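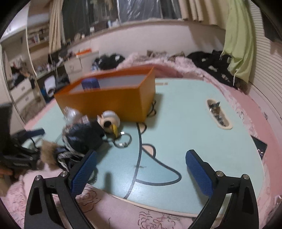
Ludothèque Cletero
Compte rendu de la réunion mensuelle de l'équipe, octobre

La réunion commence à 18 h 15 dans la petite salle du rez-de-chaussée. L'équipe de l'antenne de Heltley est représentée. L'antenne de Madstead est excusée et a transmis ses remarques par écrit.

1. Approbation du compte rendu précédent

Le compte rendu de septembre est approuvé avec une correction au point 4 : les puzzles en mousse sont rangés à Heltley et non à Madstead.

2. Inventaire des petits jouets

Le comptage de rentrée est terminé. Le fichier contient 461 articles, toutes catégories confondues, dont 103 figurines et petits personnages. Trois articles inscrits au fichier n'ont pas été retrouvés. Ils restent notés « à chercher » jusqu'à la prochaine réunion, puis seront retirés.

Madstead signale que les figurines sont encore enregistrées de deux façons, par personnage ou par lot. Il est décidé d'enregistrer par lot tout ce qui est prêté ensemble et par pièce tout ce qui peut sortir seul. Les fiches existantes seront reprises au fur et à mesure des retours.

3. Boîtes de tri

Le système de la boîte ouverte posée sur une petite table basse est conservé pour le tri. Les familles le trouvent pratique à la maison et plusieurs ont demandé à garder la même boîte d'un prêt à l'autre. L'équipe est d'accord, à condition que le numéro de prêt soit reporté sur la boîte.

Discussion sur la couleur. Heltley propose une couleur par tranche d'âge : orange pour les petits, bleu pour les moyens, vert pour les grands. Madstead craint une confusion avec les pastilles de nettoyage, qui sont déjà vertes. Le vert est remplacé par le gris. Adopté.

Les boîtes avec couvercle sont réservées au transport. On ne les laisse pas aux familles.

4. Emballages et étiquettes

Il est rappelé que les emballages en plastique transparent ne retournent pas dans les boîtes. Au dernier dépouillement, des morceaux froissés étaient mêlés aux jouets et il a fallu vider des boîtes entières pour retrouver des accessoires. L'emballage est jeté à l'ouverture, l'étiquette est gardée si elle porte une référence utile et collée sur la fiche.

Les petites étiquettes volantes posent toujours problème. Proposition de les agrafer à la fiche plutôt que de les coller. Essai d'un mois à Heltley.

5. Petites tables à décor

Les plateaux imprimés de dessins sont appréciés des enfants, mais les traits du décor gênent pour repérer les petites pièces. Une demande porte sur un plateau uni. L'équipe ne souhaite pas racheter de tables cette année. Solution retenue : un tissu clair à poser sur le plateau pendant le tri, ajouté au sac de prêt.

Nettoyage : éponge humide, savon doux, pas de produit abrasif sur les dessins. Les traces grises qui restent après deux passages sont signalées sur la fiche et on n'insiste pas.

Il est aussi demandé d'ajouter une phrase à la notice sur la stabilité. Beaucoup de familles posent la table sur le lit. La notice indiquera qu'une table chargée sur de la literie doit rester sous la surveillance d'un adulte.

6. Fournisseur

Gebreyes a envoyé son devis pour les boîtes et les sacs. Le délai est d'environ 7 semaines. Le prix des sacs a augmenté, celui des boîtes est inchangé. L'équipe commande les boîtes seules et réutilise les sacs actuels, dont les fermetures seront vérifiées avant l'hiver. Le bon de commande part cette semaine.

7. Matinée de tri ouverte aux familles

Elle aura lieu un samedi, de 9 h 30 à 12 h, à Heltley. Les familles apportent leurs boîtes et repartent avec un contenu vérifié. Il faut prévoir des bacs pour les pièces isolées, du ruban adhésif, des fiches vierges et les feutres. L'affiche est à corriger, l'horaire de fin est faux.

8. Divers

La clé de l'armoire du fond tourne mal. Demande faite au propriétaire, sans réponse pour le moment.
Le café est désormais acheté sur le budget de fonctionnement.

À faire avant la prochaine réunion
Bon de commande des boîtes : Cletero
Essai des étiquettes agrafées : Heltley
Notice des tables : Madstead
Affiche corrigée : Heltley

La séance est levée à 19 h 40.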